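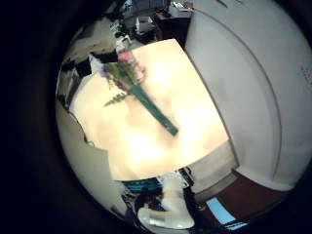
Abbildung 3: Blumenstrauß mit Farnzweig auf einem hellen Tisch.

4.2 Wahl des Aufstiegs und Tagesform

Im folgenden Abschnitt wird untersucht, nach welchen Gesichtspunkten Wanderer am Grunuvholm zwischen dem Ostgrat und dem Weg durch das Jullitel entscheiden. Beide Routen führen auf denselben Gipfel, sie unterscheiden sich aber deutlich in Steilheit und Exposition. Für die Auswertung lagen 109 Fragebögen vor, von denen 100 vollständig ausgefüllt waren. Die übrigen wurden nur für die Angaben zur Ausrüstung verwendet.

Von den vollständig Befragten nannten 73 das Wetter am Morgen als wichtigsten Grund für ihre Wahl. Die eigene Kondition wurde seltener an erster Stelle genannt, spielte jedoch bei der Entscheidung zur Umkehr eine größere Rolle. Dies stimmt mit der Annahme aus Abschnitt 2 überein, dass die Planung im Tal und das Verhalten am Berg getrennt zu betrachten sind. Wer den Ostgrat schon kannte, wählte ihn häufig auch bei unsicherer Sicht wieder - ein Befund, der vorsichtig zu deuten ist, denn die Ortskenntnis wurde nur durch Selbstauskunft erhoben.

Eine Besonderheit bildet die Gruppe, die beide Routen an einem Tag verbindet. Sie steigt über den Grat auf und kehrt durch das Jullitel zurück, sodass der Ausgangspunkt an der Hütte Ciltura ohne Fahrzeug wieder erreicht wird. Die Befragten dieser Gruppe gaben an, beim Abstieg mehr Pausen gemacht zu haben als beim Aufstieg. Als Grund wurden meistens die Knie genannt, manchmal auch der lose Schotter im oberen Drittel.

Die Erhebung vom Januar, bei welcher nur Schneeschuhgeher befragt wurden, ist hier nicht enthalten. Im Winter wird der Grat oberhalb der Eyvindsson-Scharte kaum begangen, und ein Vergleich der Routen wäre daher wenig aussagekräftig. Auch die Zeiten für den Aufstieg konnten nicht einheitlich bestimmt werden. Manche Teilnehmer rechneten ihre Rast mit, andere nicht. Die Zeitangaben werden deshalb in Abschnitt 4.3 nur in Klassen dargestellt.

Kontakt: Arbeitsgruppe Bergwandern Grunuvholm | © Alle Rechte vorbehalten | Nach oben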